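Undport 2026 bid: venue capacity and the sliding track question
Forum: Host Cities and Legacy
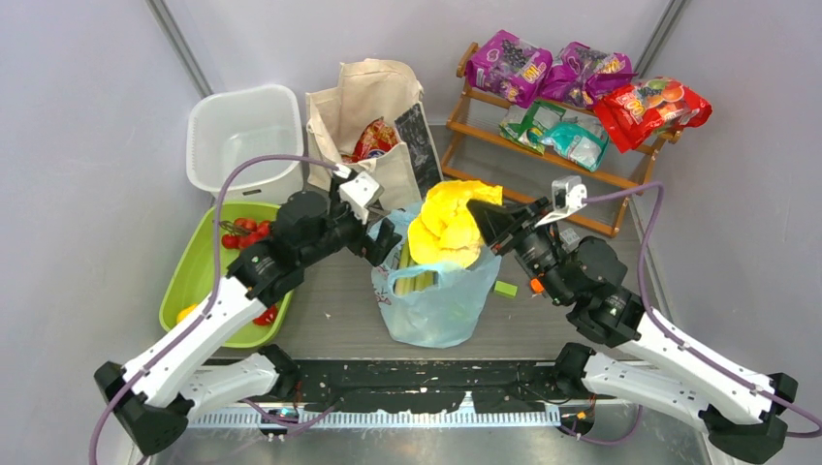
Two arms, one on each side of the table, with groceries and snack packages.

graderail
Posted March 1, 2026

The draft hosting plan for the Undport winter regional games is up on the city site. I have read the venue annex and want to check my reading with people who know these documents better.

The annex lists 26 venues, counting training sites. Most exist already. The expensive item is the sliding track at Vornov, which would need a new refrigeration plant, a rebuilt start house and a second access road. The annex gives the plant a 3-year build and puts road design in the same window. There is no line for operating cost after the games. Am I missing a table, or was it left out?

coldside_ops
You are not missing it. Operating cost is in the legacy chapter, under "facility partners," with no dollar amount. The text says a partner will be found. I worked on ice plants for a long time, and the power bill on a track is the number to ask for first. Construction gets paid once.

Lower_Tier_Seat
The previous plan had the same gap. They put the Boychuk arena in as "existing, minor upgrades," and then the roof load survey came back and the upgrades were no longer minor. That was for an indoor rink with a steady tenant. A track has no tenant in August.

pelmet
Disagree with part of this. Tracks can run summer programs on wheels, and the upper section can be used for push training with no ice at all. The users are few, I accept that, but "no tenant" is too strong. Boychuk is also a poor comparison. Its problem was the age of the structure, and the survey should have been done before the plan was printed.

Lower_Tier_Seat
Wheeled runs bring in very little. If the plan counts on them it should say how many days per year and at what fee. It says neither.

graderail
To keep the two issues apart:
Capital cost at Vornov is stated, with a contingency.
Operating cost is not stated anywhere.
I can argue with the first. I can't do anything with the second.

switchback7
What about using Tarkudau? They have a working track and a certified timing system. It is around 100 miles by highway. The sliding athletes would stay in a separate village, which has been done at plenty of games. It would remove the largest capital item from the budget in one step.

pelmet
It would also remove the sport from the host city. People in Undport would be paying for games where one of the main events is a two-hour drive away over a pass that closes in heavy snow. Transport would need its own reserve fleet. The split also means 2 medical plans and a second security perimeter. I have not seen anyone price those.

coldside_ops
The reserve fleet is a real cost but it ends when the games end. A refrigeration plant does not. You have compressor overhauls, ammonia inspections and a trained crew on payroll whether or not there is a race that month.

As for the pass, the highway department publishes closure hours by season. Someone should pull them before either side uses the pass as an argument.

switchback7
Pulled them this afternoon. Closures are mostly overnight and for avalanche control. The table does not separate planned from unplanned, so it is less useful than I hoped. Daytime closures do occur.

pelmet
Then my point stands in part. A race jury can move a start time. Moving a start time, a broadcast slot and several bus loads of spectators is harder.

Lower_Tier_Seat
Spectator numbers for sliding are small next to hockey. I would not size the whole decision on buses.

graderail
I have sent the bid office a written question asking for the annual operating estimate at Vornov, the assumed days of use, and whether Tarkudau was asked for a rental quote – the annex does not mention any contact with them. Comment period is still open. I will post the reply in this thread when it comes.

coldside_ops
Ask for the plant's design load too. Without it the power estimate can't be checked.

graderail
Added and resent.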